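Learning to Rest: A Year After Cardiac Rehabilitation

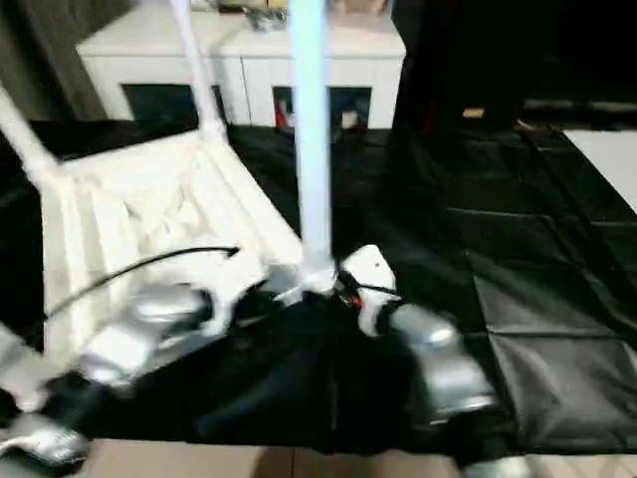 When I entered the cardiac rehabilitation program at Cantero, I had been a deacon of my congregation for most of my adult life and had not taken a full day of rest in longer than I could remember. I would have described myself as a faithful keeper of the Sabbath. I attended worship, I led the morning class, and I visited members of the parish in the afternoon. In the evening I answered correspondence. My wife had remarked more than once that the day of rest was the most tiring day of my week, and I had always taken the remark as a compliment.

The heart attack occurred in April, shortly after six in the morning, while I was unlocking the fellowship hall in Sedley. I will not dwell on the event itself. I was treated promptly, two stents were placed, and I was discharged with a folder of instructions and a referral. At discharge I weighed 189 pounds, which my physician considered acceptable for my height. My blood pressure was a more serious concern, as was the amount of sodium in my diet. I was asked to keep to 1500 milligrams a day. Readers who have attended a church supper in our part of the country will understand what that required of me.

The program met in the mornings. Patients walked on treadmills under supervision, had their readings taken, and then sat for an hour of instruction on diet, medication, or stress. I had expected the walking to be difficult and the instruction to be easy. The walking gave me very little trouble. The session on stress was led by a nurse educator who asked each of us to write down what we did when we had nothing to do. I sat with the paper for the full time allotted and returned it blank.

It was Emiliano Lozano, a fellow patient and a retired surveyor, who raised the matter with me afterward over a cup of decaffeinated coffee. He is not a religious man and said so plainly. He asked what my church taught about rest. I gave him a thorough answer, with references to Exodus and Deuteronomy, and I believe it was a sound one. He listened to all of it and then asked when I had last done it. I told him I would have to think, and we talked about his tomatoes until his ride came.

I have since read a good deal on the subject. The account in Exodus grounds the commandment in creation, and the account in Deuteronomy grounds it in deliverance from slavery. I had taught both passages many times. What I had passed over was the list of those to whom the rest is given, which includes servants, strangers, and livestock. The ox is to rest. I had made certain that the hired man who cut the church lawn never worked on the Sabbath, and I had then gone inside and moved forty folding chairs by myself.

With the agreement of our pastor, I stepped down from two of my duties that summer. The morning class went to a younger couple from Killum, who teach it differently than I did and draw a larger attendance. The visitation schedule was divided among several members. I kept the unlocking of the hall, as I am an early riser and find the quiet agreeable. My blood pressure is recorded each morning before I leave the house, and the figures are reviewed at my regular appointments.

The dietary changes have been less graceful. For several weeks I brought my own covered dish to fellowship meals and ate from it alone, which a number of good cooks took personally. I regret the way I handled this. I should have spoken to them beforehand. One of them has since begun making her bean soup without the ham or the bouillon and sets aside a container with my initials on the lid. It needs vinegar, and I have told her so, and we remain on good terms.

My afternoons of rest were, at first, quite miserable. I was restless and short with my wife. I read the same page repeatedly. I walked to the Kindley road and back, a distance I later measured at 1000 paces in each direction, and I did it more times in one afternoon than the program would have advised. Sitting still brought on a kind of dread that I had not felt in the hospital. I mentioned this at my next appointment and was referred to a counselor, whom I saw through the winter. I had recommended counseling to parishioners for many years and had never considered it for myself. I am grateful for it, and I would encourage any reader recovering from a cardiac event to raise such feelings with a physician early. They are common, and they can be treated.

Prayer also changed during this period. I had been accustomed to praying from a list, and the list was long. On those afternoons I set it aside, with some guilt, and simply sat on the back porch. I do not claim to have received any particular message there. I noticed that the gutter needed repair, and I left it until the next day.

Several readers have written to ask whether I believe that I was healed by faith or by medicine. I was treated by skilled people with medication and stents, and I continue to take every tablet prescribed to me. I was also prayed for daily by people whose prayers I value. I have not found it necessary to divide the credit between them, and I would caution anyone against stopping a prescribed treatment on the strength of an answered prayer.

My next appointment at Cantero is later this month. Mr. Lozano completed the program before I did and now walks with me on most mornings when the weather allows. He has asked to borrow my commentary on Deuteronomy. I have lent him the first volume.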